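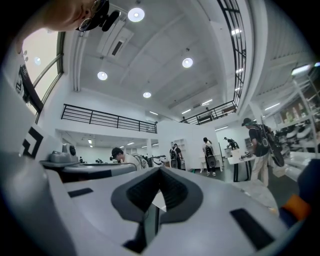

Search this site Search Enter keywords

Blood pressure readings taken at home should count for more

A single blood pressure reading taken in a clinic is a poor basis for a decision that may last thirty years. Most doctors would agree with that sentence, yet the clinic reading still opens the file, sets the tone and is the figure patients remember.

The difficulty is variation. Systolic pressure in a healthy adult moves up and down through the day. It rises with talking, a full bladder, a cold room or a flight of stairs. It also rises in many people when a nurse approaches with a cuff, an effect that does not always fade with repeat visits. The reverse case, normal in the clinic and high elsewhere, is harder to find and probably more harmful, as no one goes looking for it.

Home measurement deals with part of this. The patient sits for a few minutes, back supported, feet flat, arm resting at heart level, and takes two readings a minute apart, morning and evening, over several days. The first day is often discarded and the rest averaged. The average says more than any one figure in it.

The practice I know best, at Vondside, began lending monitors in April. Dagmar Šimek, the nurse who runs the scheme, keeps the instructions to one side of paper and checks every cuff against the patient's arm before it leaves the building. Cuff size is the most common fault. A cuff that is too small reads high, and an error of that kind repeats itself neatly every morning, so averaging will not remove it.

Three objections are usually raised. The first is that patients leave out readings they dislike. Some do, and a monitor with a memory largely settles the matter. The second is worry: a person who measures 6 times a day will find something to be frightened of. A fixed schedule, with the monitor put away afterwards, is the sensible answer. The third is irregular heart rhythm, which upsets many automatic devices. I accept this one in full. Those patients need a manual reading by someone trained to take it.

Cost is raised less often than it should be. A monitor is not expensive, but it is not free, and the people least likely to own one are often those at greatest risk of stroke and kidney damage. Lending schemes should be paid for as routine care — the present habit of funding them from whatever is left in the budget means they stop and start.

I would keep the clinic reading for very high values that need action the same day. For the ordinary decision to begin or change a tablet, the home average should come first in the notes.

October 2026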